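Home | About | Courses | Hire the hall | Find us

About Pollorik

Pollorik is a language school above a shoe repair shop in Vilamholm. We teach Turkish, Portuguese and, on evenings when enough people ask, a bit of Swedish. We have 2 classrooms, 4 teachers and a staircase our insurers would like to discuss with us.

The school opened in 2000 under the name Sonalard, chosen because it sounded expensive. People kept ringing up to order curtains. After twelve years of politely declining to measure windows we changed the name, and the calls dropped off nicely.

Our approach is simple enough. You come in, you sit down, and you talk badly until you talk less badly. There is some grammar - we are a school, after all - but it arrives after the first few weeks, when you have started to want it. Homework is set every Thursday and done, as far as we can tell, on the bus. 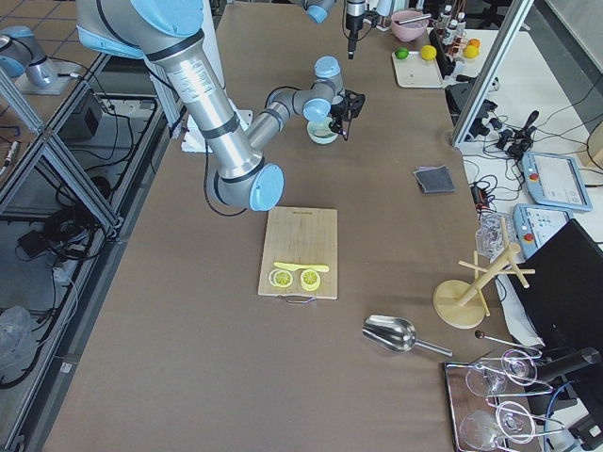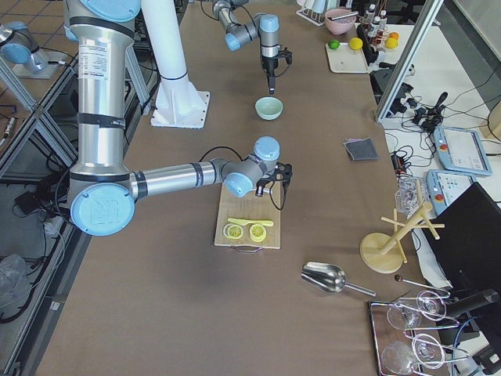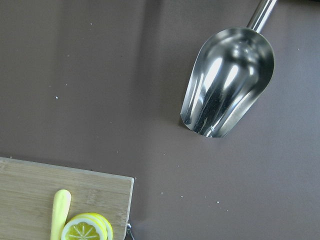 Beginners tend to ask how long it will take. That depends on how often you practise and how much you mind sounding like a four-year-old in front of your in-laws. Most of our Turkish learners have in-laws. The Portuguese group mostly have a holiday flat, or a strong opinion about where they would buy one.

Our own textbook, Güneş, is used in all the Turkish classes. It follows a family who lose their luggage in chapter one and are still looking for it at the end of the book. A second volume is planned. We make no promises about the luggage.

Terms run through to the end of June, and you can join part way if there is a chair. Trial lessons are free. Bring a pen, as ours go home with the students.

Contact: the front desk, Pollorik, Vilamholm | © Pollorik | Back to top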